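Search the site
Enter keyword Go

Zakus hybrid conversion: June progress report
Prepared for Adjoa Ackah, Stiltia Fund
From Satish Shakya

Short version: the car runs, the range claim doesn't hold up yet, and I would not release the next payment on the strength of the Coşkun test sheet.

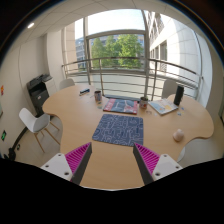
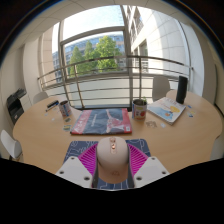
The conversion kit went into the second sedan on Saturday. Coşkun promised 17 miles on battery alone, and their sheet shows it. Our own drives stopped well short, with the heater off and Sena Antwi driving as gently as I've ever seen anyone drive. We went over the logs at the pale wood table by the big window, scrolling through them with a mouse, and the gap between the two sets of figures is still there. Coşkun blames our tires. Maybe. I'd like to see their tire pressures before I believe it.

Gearbox: the shudder at low speed is better but not gone. Elteris sent new software and called the matter closed. Abdul-Rahman Essien felt it again pulling out of the yard.

Money: we are roughly $2000 over on wiring, mostly from redoing the first harness. I approved that one, so put it on me.

Next: six repeat drives on one route, same driver, same load, with our own meter in the trunk. Until those are in, please treat the range number as a sales claim.

Comments

Nii Sulemana: Was the battery fully charged at the start, or just "full" on the dash?

Satish Shakya: On the dash. Fair point – the meter should settle it.

Sena Antwi: For the record, the tires were fine.

Related
Zakus: first car, first harness
Elteris gearbox notes
Why we bought sedans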